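**Household chores trial, Koltham flat - progress report, June 18, 2025**

Prepared for the Birkton fund by Jintana Suwannarat

The second stage is on schedule. Since April we have recorded 934 attempts at kitchen chores, against the 900 we promised in the plan. Spending is under budget, mainly on travel.

What works: putting cups on a shelf and wiping a flat bench. The Wundura arm finished 104 bench wipes in a row before we had to step in.

What doesn't work yet: cloth. Tea towels fold over on themselves and the arm loses track of which corner it has. It can pick one up, but hanging it straight is still hit and miss - of the last 30 tries, it got 14 right. Waffle weave is harder for it than plain cotton, and two fabrics held together are harder again. A person does the same job in a few seconds without looking.

Dish racks are somewhere in between. Plates go in well enough when the rack is empty, but thin white wire against a pale wall still causes misses. Bright windows make this worse, so we have moved more of the sessions to kitchens with strong daylight to get enough examples.

For the next stage we ask to shift the money set aside for vacuuming to cloth work. We would also like to keep the flat for one more term. No change to the total is needed.

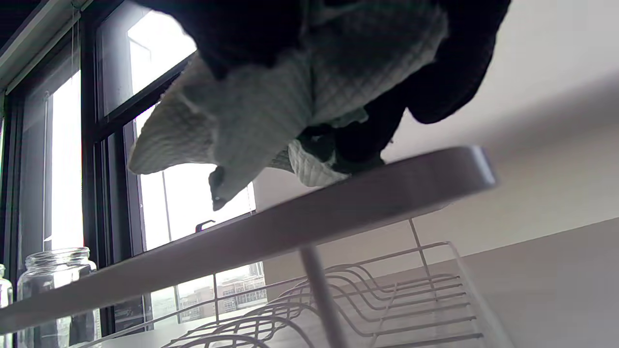 Yaowalak Panyasiri: Happy with the shift to cloth. Before I sign off on the flat, please send me the rent figure and tell me what score on towels you'd call good enough to stop. Fourteen out of 30 is not something I can take to Chantharasri as a kitchen helper.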